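Molleo Motocross Series: Frequently Asked Questions for Riders and Teams

Who may enter the series?

Entry is open to any rider holding a current competition license for the class entered. Riders under the age of 18 must have an entry form signed by a parent or legal guardian, and that adult must be present at the track for the entire meeting.

How many rounds are there?

The series has three rounds. The first is held at Ayala in April, and the remaining two at Bamovau. A rider does not have to enter every round, but no dropped scores are allowed when the final standings are calculated.

How do I request a race number?

Numbers are requested on the entry form and assigned in the order in which paid entries are received. Numbers 1 to 10 are reserved for the previous year's top finishers. Plates must be legible from the side and the front — riders whose numbers cannot be read by the scorers may lose laps.

When do sign-on and technical inspection take place?

Sign-on opens at 7:00 a.m. on race day. Technical inspection follows in the paddock and closes 30 minutes before the first practice session. Machines, helmets and body protection are inspected together. A machine that fails may be presented again once the fault has been corrected, provided inspection is still open.

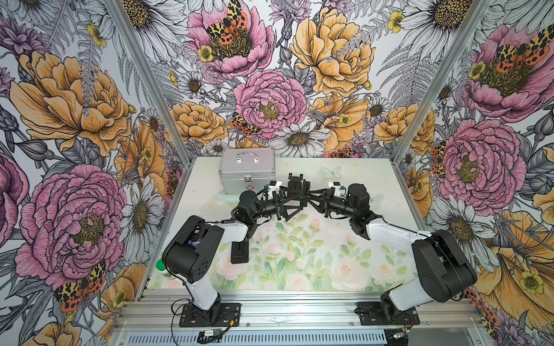
Are noise limits enforced?

Yes. Every machine is tested at inspection and may be tested again after any moto. A rider whose machine exceeds the limit after a moto is removed from the results of that moto.

Do I need a transponder?

A transponder is required for all timed sessions. Units supplied by Fimport, the series timing provider, may be rented at sign-on for $100 per season. A unit that is lost or not returned will be charged to the rider.

How are points awarded?

Points are awarded in each moto, and the two scores are added together for the overall result. If two riders are tied, the better finish in the second moto decides the order.

How do I file a protest?

Protests must be made in writing and handed to the clerk of the course, Crisóforo Bañuelos, within half an hour of the posting of provisional results. Protests sent by email or made by telephone will not be considered.

Can an entry fee be refunded?

Fees are refunded in full if the series office is notified by noon on the Monday before the meeting. After that time, up to half of the fee may be credited toward a later round — a medical certificate is required.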